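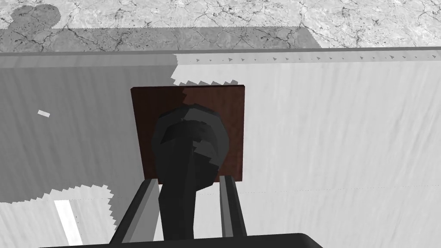 Brown square on the pale grey top, from above.

April, just after lunch

Bench book, harmonium again. Kettle's on, hands smell of hide glue, and I want to get all this down before I forget which drawer I put the good felt in (left-hand plan chest, second from the bottom, under the blotting paper).

So the Raltthorpe chapel instrument is properly in bits now. It's a Schwerdtfeger, number 935 stamped on the inside of the bellows board and again in pencil on the back of the fall, in a lovely loopy hand with a crossed nine that had me reading it as a letter for ages. Birgit Weidemann spotted it straight away. She grew up with people who write their numbers like that, so I've stopped arguing with her about pencil marks.

Reeds first. 149 of them in the trays, all out, all brushed. I was dreading the bass end and it's the treble that's been the pig. The big bass tongues just had fluff and a bit of verdigris on them, and a soft brush and a slip of paper drawn under the tongue sorted nearly every one. The top octave is another story. Tiny little things, and somebody before us has had a go at tuning them with what looks like a nail file. There are scratches right across the root on several and one has been thinned so far that it chokes the moment you give it any wind. I can bring it back a bit by taking metal off the tip but I'm not keen, there's not a lot of tip left! Put it in the envelope marked SULKING for now.

Two reeds want replacing outright. One is cracked at the rivet, you can hear it buzz before you see it. The other is missing and its slot had been stuffed with chewed paper (I hope it was chewed by a mouse). I've written to Virkine to ask if they've anything in their old stock with the right frame width, and I've traced both slots on to card and put the card in the post with the letter, because last time we sent measurements by email we got a very nice reed for a completely different instrument.

Note to self on pitch. It's sitting well sharp of modern, which is what you'd expect, and the chapel don't mind at all as long as it agrees with itself. DON'T start dragging it down to match the piano in the schoolroom. I know I'll be tempted when I've got the tuning bench set up. It'd mean filing every single reed in the case and it would sound duller for it, I'm sure it would. Birgit agrees, for once.

Bellows. Right. The old cloth came off the reservoir in one piece with warm water and a butter knife, and I've kept it flat between boards as the pattern. The hinges are in better shape than I thought and the boards are sound apart from one old shake along the grain, which I've run thin glue into and clamped overnight. Clamps off this morning, and it held when I flexed it. I'll still put a strip of leather over it on the inside, belt and braces.

The new cloth is the rubberised cotton we had from Erwood and I'm in two minds about it. It folds beautifully, it holds air, and it stinks. Rolled some out on the landing to let it breathe and now the landing stinks. The alternative is the heavier stuff, which is what I used on the little folding organ last year, and that was stiff enough that you got a sort of creak at the end of each pedal stroke until it wore in. For a chapel with six people in it on a quiet morning, no creaks please. So, Erwood cloth, and open the window.

Glue notes, for whoever does the exhausters (probably me):
Hide glue, fresh, thinner than for joinery. Should run off the brush like single cream.
Warm the boards first with the lamp, otherwise it skins over before you've got the cloth down.
Do the hinge end, then the long sides, then the gussets last. I did the gussets first on the folding organ and spent an evening regretting it.
Damp rag, well wrung, for the squeeze-out. Not the blue one, the dye comes off.

Pallets. Leather's gone hard as biscuit, all of it to be renewed, felt underneath moth-eaten in patches but mostly still springy. I tried steaming a bit of the old felt over the kettle and it came up far better than it had any right to, but there's no sense putting tired felt behind new leather. Red or green? The original is a sort of faded raspberry. We've got green. I'd like to order red, Birgit says no one on earth will ever see it, and I say I'll see it. Ordering red.

The springs I've cleaned and put back in their numbered tray and I'm leaving them be. One or two feel weaker than their neighbours but they've all had the same life, so I'd sooner wait and see how the touch feels with the new leather on before I go bending anything.

Stops next. The knobs and their little enamel faces have cleaned up a treat with just spit and cotton buds. The Vox Humana is the one I'm fretting over. The fan is there, the paddle's warped, and the wee wind motor that turns it is solid with old grease. I had it apart on a tray and I've drawn how it goes back together on the facing page, badly. If you can't follow my drawing: the leather washer goes on the outside of the disc, shiny side towards the case. I'm writing it in words as well because I KNOW I'll forget.

Case. Haven't touched it yet apart from dusting. There's candle grease along the music desk, quite a lot of it, and a ring from a flower vase on the lid. I'd leave the ring if it was mine. The chapel would like it gone. Going to try the gentlest thing first, a bit of wax and a lot of elbow, and if it's still there after that we'll have a conversation. Whatever happens nobody is to go near it with the stripper. Please.

Found in the bottom of the case: a hairpin, a hymn number card (a 7), a boiled sweet still in its wrapper, and a shopping list on the back of an envelope that wants suet and boot blacking. All in the tin on the windowsill, all to go back with the instrument.

Still to do: knee swell linkage, which rattles. Pedal carpet, ask the chapel if they've got a bit left over from the aisle. Chase Virkine if we haven't heard by next week. Cut the new reservoir cloth once the landing stops smelling, and get Birgit to hold the other end.

Glue pot's off at the wall, checked it twice.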